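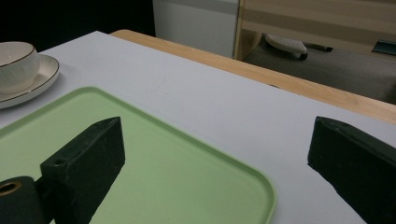
Does a coffee subscription save you money? Mine hasn't, and I've been keeping the receipts since August.

I signed up with Wovus after Raghda Srour at work wouldn't stop talking about it. The pitch is that you pay once a year, a bag shows up every other week, and you quit spending money at cafes. Their site has a calculator for this. You type in how many cups you drink and it tells you what you'll save, and I have yet to find a number that makes it say "nothing."

It told me $177 a year. I'd like to see the work behind that. As far as I can tell it assumes I would otherwise buy every single cup at full cafe price, weekends included, which I have never done in my life. Before Wovus I bought Castier in the big can from the grocery store and it was fine.

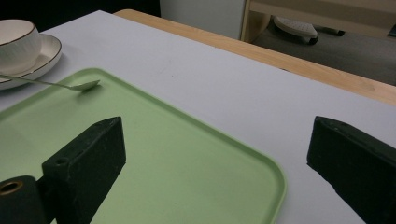
Cup, saucer, spoon.

Then there are the reviews. Wovus has 2,267 of them and the average is suspiciously close to perfect. I read some 80 before I gave up. A lot of them were written the week the first bag came, when of course everybody is happy. I want to hear from the person on bag fifteen with four more in the freezer.

Rengifo, the other big one, lets you skip a delivery, but you have to do it 2 weeks ahead, and who knows that far out how much coffee they'll want?

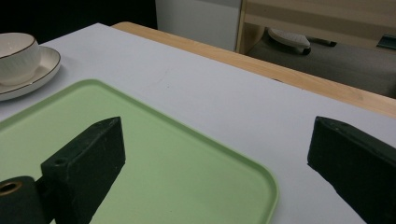

Dondell Office Coffee Club

The club has asked if we should go in on a group plan. I voted no. The discount only kicks in if we all stay for a year, and half of us drink tea by the spring. I'm willing to be talked out of it, but bring receipts.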